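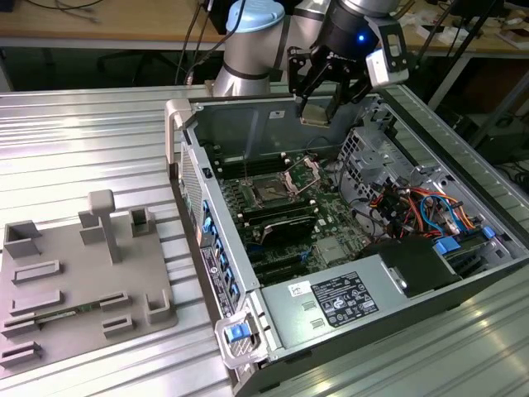
The arm holds a small component over the open tower. The lifted bracket beside the processor socket is part of the standard starting layout.

Most of the working day at the Rostus cell in Civitcombe is spent on things other than running it. The cell does one job: it places and seats parts inside a desktop computer that has been laid on its side with the panel off. The programme of work behind it, known as Ploker, is concerned with whether a single arm can service ordinary office machines that were designed for human hands. The daily care of the cell falls to its senior technician, Dardo Daza, and the routine he has built over two years is now the written procedure for the site.

The routine begins at 7:30 am with the work surface. The ribbed metal top was chosen so that fixtures could be located against the grooves, but the grooves also collect screws, clipped cable ties and dust. Each one is brushed out towards the front. A single screw under the corner of a computer case is enough to tilt it, and a tilt too small to notice by eye will put a memory slot out of reach of a program that was correct the evening before.

The tower goes down next, with its carrying handles to the left and its power supply nearest the operator. Daza presses on each corner in turn and listens for a knock. Loose wiring is then dressed back towards the drive cage. The procedure allows the coloured power leads to remain in place, as they would in a machine brought in for service, provided that none crosses the memory slots or the processor socket.

"People want to tidy the cables away altogether," Daza says. "I tell them to leave the computer the way a customer would hand it over. We clear the path for the fingers and that is all we clear."

Beside the tower sits the fixture plate, a grey 3D-printed piece that the staff refer to as the tray. Slotted rails hold thin boards on edge, and the square holders are reserved for smaller parts. The tray is the ninth version. Earlier ones gripped the boards too firmly, and the arm would lift the tray along with the part. Pirihi, the small workshop that prints the trays for the cell, now opens each slot slightly at the top so that a board can lean a little before it comes free. Rails are inspected weekly for wear, and a worn tray is replaced whole.

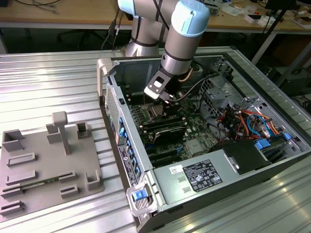 Wrist and gripper pointed down towards the socket area, with the fixture plate to the left of the case.

With the tray and tower in position, the arm is brought through its reference points. There are four: two on the tray, one at the edge of the case and one on the motherboard. The arm moves at reduced speed to a point just above each, and the technician checks the gap with a feeler gauge. If one point is out, the tray or the tower is reseated. If all four are out by the same amount, attention turns to the arm and its mounting. Daza regards this as the most useful quarter of an hour in the day, and he does not permit it to be shortened when the schedule is tight.

The gripper is looked after separately. Its fingers are wiped with a lint-free cloth, closed on a test strip and opened again, and the operator notes whether the strip slides. Finger pads are changed every 1,000 grips. The wrist bolts are checked with a torque driver at the same interval, and the bracket carrying the camera is checked with them. A bracket that has shifted can be hard to diagnose, as the arm continues to move correctly while the recorded positions drift away from the real ones. In August the cell lost the better part of a week to exactly that fault. The cure was one replacement washer and a line of paint across the bolt head, so that any later movement would show.

Cables account for most of the remaining repairs. Each line that runs along the arm must have enough slack for the wrist to turn through its full range, but too much slack allows a loop to drop into the case and catch on a heatsink. The present arrangement was reached by trial. Daza moves the arm by hand to its furthest reach, ties the cable at the upper link, then returns it to the rest position and looks at where the loop falls. Ties are left finger-tight until the full range has been tested twice.

Every stoppage is entered in a paper log kept at the back bench. It stands at 831 entries, many of them a few words long: "rail 3 tight", "case not flat", "pad split". Once a month the entries are sorted by cause and the procedure is amended where a pattern has emerged. The corner test on the tower came from the log, as did the rule that no tools may be set down on the ribbed surface while the arm is powered.
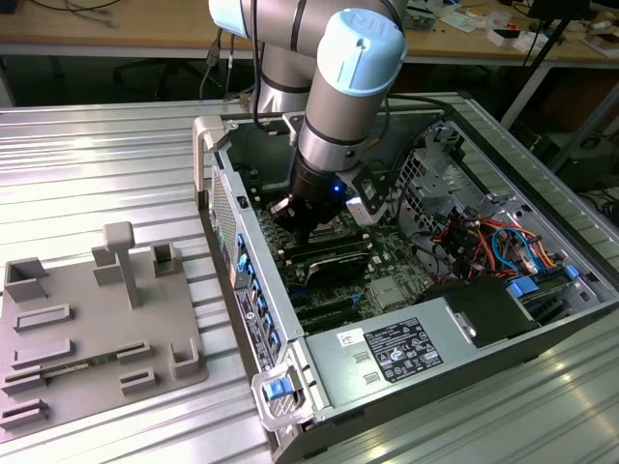
The gripper over the memory slots. Blue latches line the rear panel at left, beside a perforated vent.

Access is the constraint that no amount of maintenance removes. A desktop case is a deep box with obstacles on every side – the drive cage to the right, the power supply across the front, expansion cards rising from the board. The approach to the memory slots must be close to vertical, and the wrist has little room to turn once it is down. Rostus has considered cutting away part of a case to make the work easier. The proposal was declined on the grounds that the results would then apply only to modified machines.

New operators spend their first fortnight on set-up alone. They lay the tower, seat the tray, check the four points and take everything off the table again, up to six times in a shift. Only then are they shown how to start a program. Daza signs each sheet himself, and sheets with a missing gap reading are handed back.

The next overhaul of the wrist is due at the end of the current block of 1,000 grips. The tenth tray, with a deeper holder at the far left, is already on order from Pirihi.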